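Workbench log, coins and notes
August 12, 2018

Lot 17 from the Gummont sale, opened on the bench this morning. Listed as "105 mixed world coins, unsearched." I have never yet met an unsearched lot and I don't think I met one today. Count is right, 105 pieces. Every silver date you would hope for in a bag like this is missing, and the worn copper-nickel is all present. Somebody searched it very well.

Sorted by metal first, then by size. Weighed the 19 that looked like they might be silver by color. Scale checked against the brass test weight before and after, no drift. 11 of them ring and weigh wrong for silver and went straight back in the junk tray. The other eight are within tolerance, but two of those have a seam on the edge that I don't like. Under the 10x it could be a cast seam or it could be a bad day at the mint. Leaving both in flips marked "?" until someone else has had a look. Please don't price them.

Himico dip: the bottle says it lifts toning without touching the metal. Tried it on a common, already cleaned piece, five seconds, rinse, pat dry. Toning gone, luster gone with it. Under the lamp the fields look flat and a bit gray next to the undipped one from the same tray. I would call that touching the metal. Not using it on anything we sell. If anybody wants to argue, both coins are in the left drawer, labeled.

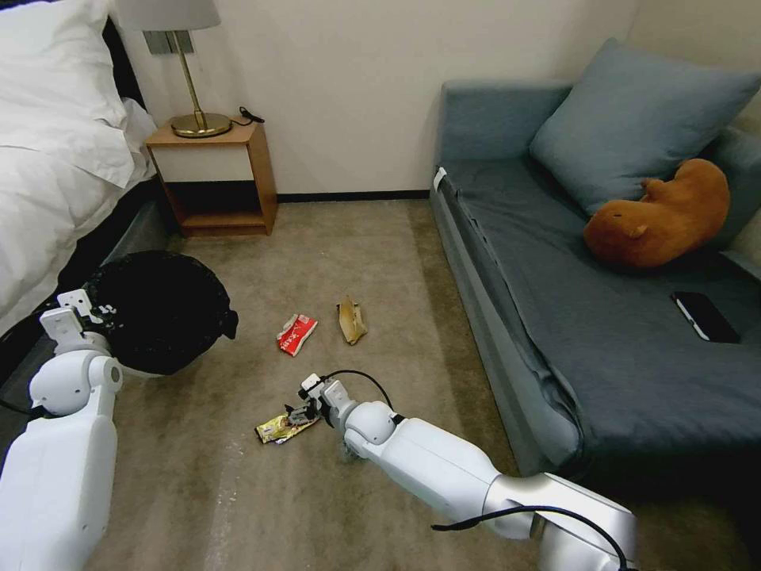
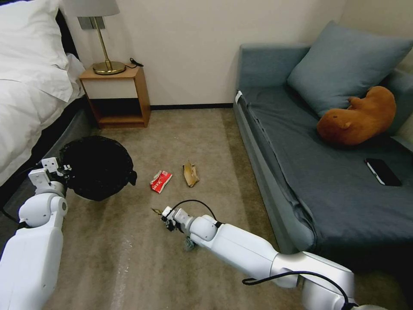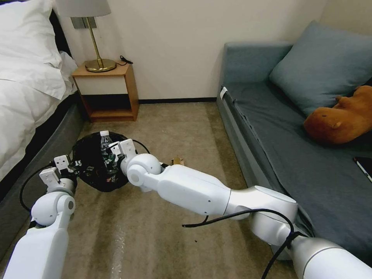

Bed, nightstand and carpet, all three.

Murden flips: the new box claims to be PVC free. Did the hot copper wire test on a corner of one flip and got a green flame. Repeated with a clean wire, green again, though fainter. The old flips gave nothing. The wire test only tells you there is chlorine in there somewhere, so I won't swear to PVC, but I'm not storing anything in them past November on the strength of a sticker. Moved the tray back to the old stock. Box is on the top shelf with tape across it.

Notes side: the Andreadis album came back with 11 notes in it, all described as crisp uncirculated. Held each one up to the window. Four have a center fold that has been pressed out. You can see the paper is shinier along the line and the print is broken where it crosses. One has a trimmed margin, short on the left against the others of its type. The remaining six I can't fault, which annoys me a little. Writing them up as EF or as found. The word "crisp" is not going in our listings.

To do: second opinion on the two "?" coins, specific gravity on the same two once the thread arrives, reorder flips from anyone else, and ask Gummont what they mean by unsearched.

Scale battery is low. Changed it after the last weighing, so the readings above are all on the old one. Will redo the eight.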